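Right, long overdue thread about the river litter picks, seeing as a few of you asked how it's going.

Short version — slowly, muddily, and I love it.

We did the stretch below Flekville again on Saturday. Low water, loads of bank showing, which means loads of rubbish showing too.

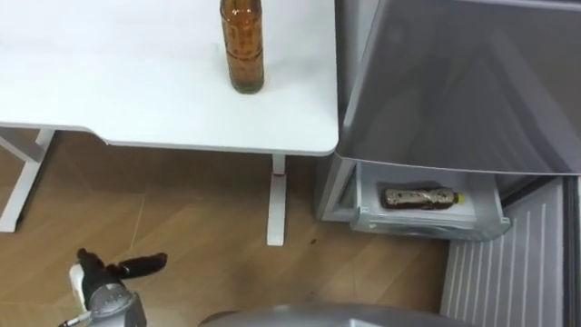
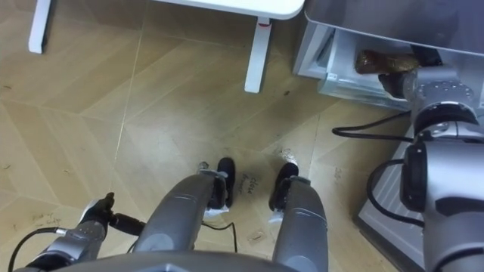 Six of us this time, and 54 bags between us! My arms are still complaining. Arsen Sydorenko brought his old canoe so we could get at the far bank, where everything washes up under the willows.

Mostly food wrappers and bits of polystyrene, same as in August. The polystyrene is the worst — you pick up one lump and it turns into a thousand crumbs in your hand. If anyone has a trick for that please tell me, I've tried a kitchen sieve and it sort of works.

Also one traffic cone, a fishing chair (quite a nice one) and a wellie. Just the one wellie. Left foot, if it's yours.

Vasiliki Tzanetos asked if we could stop buying new bin bags every time. Fair point! We're switching to old feed sacks from the farm shop. They rinse out fine and they don't rip on brambles.

Council collected from the lay-by on Monday morning, so thank you to whoever picked up the phone. Last time the pile sat there for 5 days and the foxes had a lovely party in it.

Next one is the bit by the Kourkoulas bridge. It's steep, so proper boots please, and gloves if you have them. I've got spare grabbers but the blue one sticks.

Kids welcome on the top path, not down by the water. Dogs on leads.

Reply here or message me if you want a lift from the station, I can fit three plus sacks.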